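Home | News | Family Learning | Events | Newsletter Archive | Contact

Block Library Reopens at the Grallbridge Center

16/10/2019

The Grallbridge Family Learning Center is pleased to announce that its block library has reopened to members following a review of the full collection. Families, home child care providers and classroom teachers may again borrow sets for periods of up to three weeks. Loans remain free of charge to all registered members.

The review covered 219 sets, most of them given to the Center over many years by local households and schools. Each set was emptied, sorted by shape and color, washed where the finish allowed it, and compared with its original list. Sets with a few missing pieces have been combined with others of the same size. As a result, 27 sets have been withdrawn, and their remaining pieces will be kept as spares.
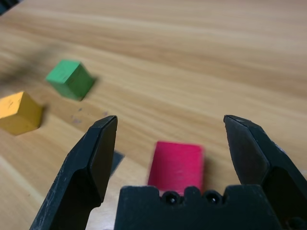 The Center's policy on wear has been revised as part of this work. In the past, any block with visible marks was set aside, and a large number of sound pieces left the collection for that reason alone. Under the new policy, a block is kept in use as long as its surface is whole, its edges are smooth and its color is still easy to name. Scratches of the kind on the yellow cube, or the faint dark scuffs on the top of the green one, are considered ordinary wear and do not need to be reported when a set is returned. Splinters, cracks, flaking color and sticky residue should still be reported at the desk, and the piece in question should be placed in a separate envelope.

Members will also notice a change in the way sets are labeled. The former age labels have been replaced by a plain list of contents, fixed to the inside of the lid. Borrowers are asked to check this list before leaving the building and again before returning the set. Small pieces are not suitable for children under 3, and the warning to that effect remains on the outside of every box.

The larger Prindano and Irix collections are shelved separately and may be reserved by schools. A school may hold up to 4 sets from these collections at one time. Requests for December should be made early, as the loan desk will close for part of that month.

Sorting tables are available in the Ó Briain Room during regular opening hours. Families are welcome to open a set there before deciding whether to borrow it - no reservation is needed. Blocks should be returned to the correct box before another set is opened.

Donations of complete or partial sets are once again being accepted at the loan desk. Donors are asked to remove batteries, stickers and loose paper from the boxes in advance. The Center regrets that it cannot collect donations from private homes.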